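# Capítulo 5. Absorción y reflexión del sonido en recintos

Cuando una onda sonora alcanza una superficie, su energía se reparte en tres fracciones: la reflejada, la absorbida por el material y la transmitida al otro lado. El coeficiente de absorción α expresa la parte de la energía incidente que no regresa al recinto. Depende de la frecuencia, del ángulo de incidencia y del modo de montaje, por lo que un valor único de catálogo tiene una utilidad limitada.

En todo el capítulo se toma como velocidad de propagación en el aire c = 343 m/s, correspondiente a 20 °C. La longitud de onda se obtiene de λ = c/f. A 343 Hz, λ vale 1 m; a 3430 Hz, 10 cm. La comparación entre λ y el espesor del revestimiento permite anticipar su comportamiento antes de cualquier cálculo.

## 5.1 Materiales porosos

Los fieltros, las lanas minerales y las espumas de celda abierta disipan energía por fricción viscosa y por intercambio térmico en los poros. La disipación viscosa es máxima donde lo es la velocidad de las partículas. Frente a una pared rígida, y en incidencia normal, ese máximo se sitúa a λ/4 de la superficie. Un fieltro delgado adherido a un plano rígido absorbe poco en graves y bastante más en agudos. Si se separa del plano mediante una cámara de aire, la absorción se extiende hacia frecuencias menores.

El parámetro que gobierna el proceso es la resistividad al flujo σ, expresada en Pa·s/m². Con σ muy baja, la onda atraviesa el material sin apenas pérdidas; con σ muy alta, se refleja en la cara exterior.
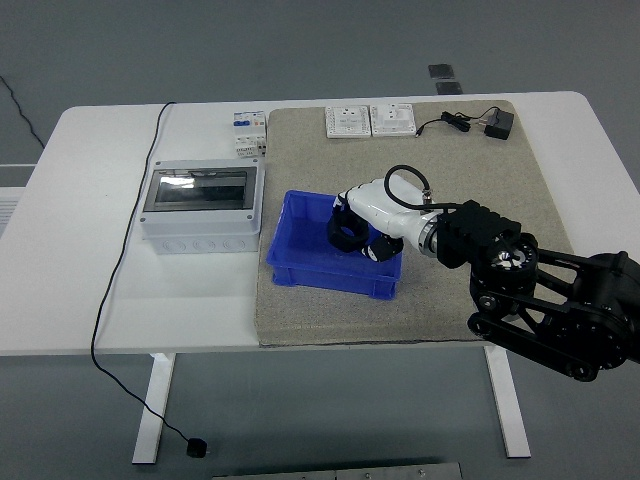 **Figura 5.1.** Plancha de fieltro gris beis de superficie moteada sobre una mesa blanca.

La sección 5.2 deduce la impedancia de superficie de una capa porosa con respaldo rígido. El lector debe repasar antes la notación compleja del capítulo 3, en particular el convenio de signo de la exponencial temporal.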